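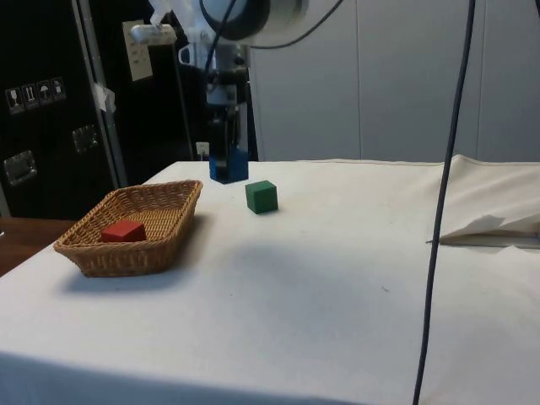

What is Jamimside?

Jamimside is our new starter kit for teaching a robot arm to pick things up and put them away, and starting today you can order one.

2019-08-04

Hi, we're Horon, and I get to write this one because I lost the fight over who would do the packing list. We make kits for people who already have a robot arm (or can borrow time on one) and are tired of spending the first month hunting for parts. Jamimside is the kit I wish I'd had on my desk in March, when I was cutting up old cloth and buying baskets on my lunch break!

So what do you get? A set of colored blocks, a shallow woven basket, a white table cloth, the mounting plates, the cables, and the software that ties your cameras and your arm together. There's also a printed task book with 80 exercises in it, starting with the one everybody wants to try first: block off the table, block into the basket, next block. It sounds like nothing. Then you try it with the basket turned a little, or with two blocks close together, and you find out how much of your afternoon that takes.

We kept the objects plain on purpose. Red, green and blue on a white background are easy to tell apart, and you can swap in your own stuff whenever you feel like it. My own favorite is exercise 12, where the basket moves between rounds and the blocks don't (it made me rewrite a whole page of the manual).

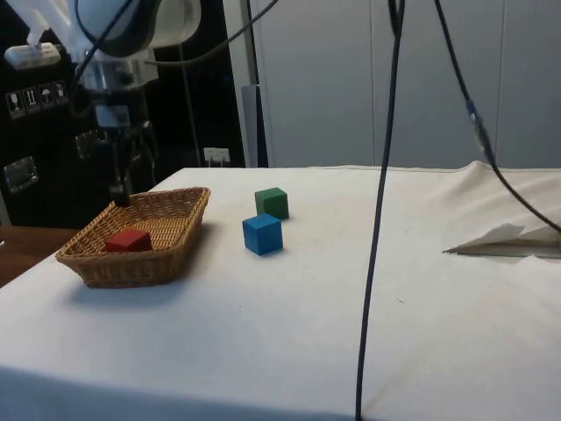 Standier, one of the shops that had the kit early, wrote back that setup was quicker than they'd planned for but that the cable guide needed bigger drawings. Fair enough! The drawings now fill a full page each, and we added a page on where to hang the long cables so they stay out of the arm's way.

The other early kit went to Midtbø, and they mostly wanted to talk about cameras. The software takes up to 80 recorded rounds per session, from a fixed camera by the table and a small one at the wrist, and it keeps both views lined up in time. They asked for a way to throw out a bad round without stopping the session. That's in the version shipping now, it's the big gray button, and I use it more than I'd like to admit.

A few practical things before you order:

Price: $219, task book and software included. The arm, gripper and cameras are not part of the kit.

Table: any flat, steady table will do. The cloth is cut large so it hangs over the front, and you can trim it.

Gripper: two-finger grippers are what we test with. If yours is something more unusual, write to us first and we'll look up the plate sizes together.

Support: 2 years of software updates, plus email help from the same people who built the kit, me included.

The wrist view deserves a mention too, because it's the part I nearly left out. From the side everything can look fine while the block is sitting at a tilt between the fingers, and the close view lets you go back and check the grip round by round. 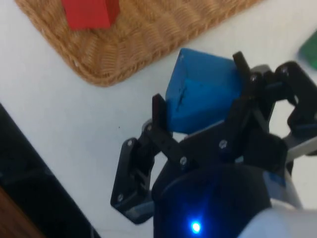 How to order

Jamimside is on the Horon web shop now, and the first batch ships this month. Schools and labs can ask for an invoice at checkout. If you write for a magazine or a blog and want a kit to try, use the press form on the same page and tell us which arm you have, so we can put the right plates in the box.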